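How to Run a Pick-Up-the-Bracelet Table at Your Robot Open Day
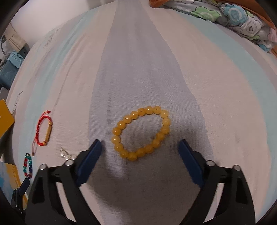

What you'll need

A hand-held gripper, a piece of striped bedding and whatever jewelry you can spare. I ran this one at the Hutchins open day last August, and it pulled a bigger crowd than the big arm did (sorry, big arm!). I rehearsed it on a bed at home first, and I'd tell anybody to do the same. Beaded bracelets are great to start with. Cord ones are harder, and pearls make people nervous in a fun way.

Step 1: Lay out the pieces

Put one easy piece out front. I like a yellow beaded bracelet laid flat as an open loop, with the others off to the side: the red braided cord, the little multicolored one, the pearls. Leave enough room that a visitor can go for the first one without dragging the rest along. Fabric with stripes is handy because you can say "set it down on the aqua stripe" and everybody knows where you mean.

Step 2: Let them open and close it in the air

Give each person a minute with nothing to grab. Kids figure it out right away and grown-ups squeeze way too hard. Ask them to open it wide, close it slowly, then open it wide again.

Step 3: Come in low and straddle the beads

Keep the jaws wide open and bring them in with one pad on each side of the bracelet. Most people line up one side nicely and forget about the other, so have them stop and check both tips before they close. Then squeeze gently! If the beads roll away, back off and try a narrower part of the loop.

Step 4: Lift, move, put down

A few inches up is plenty. Move over to another stripe, lower all the way to the fabric, then open. Letting go too early is the classic mistake, and I still do it when I'm talking.

Step 5: Move up to the cord

Once they've got the beads, point them at the red cord one. It's a whole different feel, and I usually suggest going for the slim bar on the side.

Keeping the line moving

Two tries each worked well for us. We had 105 people sign up on Saturday, and by 3 p.m. I'd stopped giving my speech and was just handing the thing over. Smooth the fabric between turns or the wrinkles get in everyone's way. I'm bringing the same setup to Stadarmont next, with a spare set of beads this time.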